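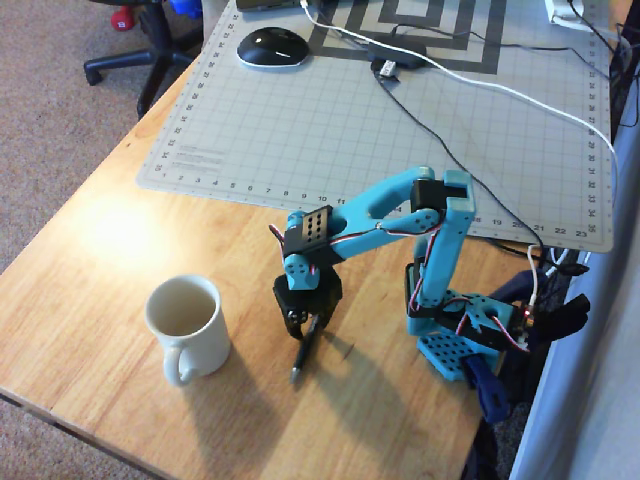 ## Aug 18, 2022 - the pen test finally gave me a number

Okay, so I have a result. A small one, and I want to get it down before I go to bed and start doubting it.

The question for the last couple of weeks has been how well the arm comes back to a spot it has already been to. I don't mean how well it goes where I tell it (that's a different headache, see January), just whether it lands in the same place when I send the same command again. Everything I read about these little printed arms gives you one number for the whole machine and never says which way the error points. I wanted the which way.

So the method is the dumb one. Marker in the gripper, tip pointing down, paper under it, and the arm makes a dot, goes off to a parking pose, comes back and makes another dot. I use three parking poses: one high, one way out to the left, one folded up close to the base. Then I scan the sheet and measure how far each dot is from the middle of its own little cloud. Today I ran the whole thing through and got 371 usable dots, which is more than I had in all the earlier tries put together!

The result: coming back from the left, the dots land in one clump. Coming back from the folded pose, they land in another. The two clumps are both nice and tight and they do not overlap. I must have looked at the scan for ten minutes, just grinning at it. If I had mixed all the returns together like I did in the first version, I would have gotten one big sloppy blob and blamed the motors for being noisy. It's slack in the gears, I'm nearly sure, and it depends on which side you come in from.

The good part is that slack like that can be dodged. I added a short overshoot so the arm always makes its last move from the same side, ran 15 more returns from each pose, and the clumps slid on top of each other. Not perfectly - the high pose still sits a hair off, and I think that's the shoulder sagging under the weight of everything hanging off it. But so much better. I'm calling it the Zusteck move in my notes, after the folder it lives in, which is a silly name and now I'm stuck with it.

Things I still don't trust:

- The marker. The tip gets mushy and the dots get fatter as the run goes on, so the late ones are harder to measure. I swapped it after every 12 dots near the end and should have done that from the start.
- The grip. If the pen slips even a little between the fingers, that looks exactly like arm error. I need a reference dot at the start and end of each batch.
- Me, bumping the desk. I set my coffee down next to the gripper like a fool, more than once. There's a dip in the middle of the log that I'm going to throw out and write down that I threw out.

Also the wires. The red and white ones loop along the links and I keep wondering if they tug a little at full reach. Easy enough to check: tie them differently, run the left pose again, compare. That goes on the list ahead of the Candell comparison, even though the Candell one is the one I want to do.

I sent the two scans to the Skendalden group tonight with hardly any explanation, just the before and the after. I'd like to see if somebody there guesses the cause without me saying gears first. If they say wires I'll have to be a grown-up about it.

Tomorrow: fresh marker, reference dots, shoulder sag with the arm held out and left alone for a while. And the coffee goes on the shelf.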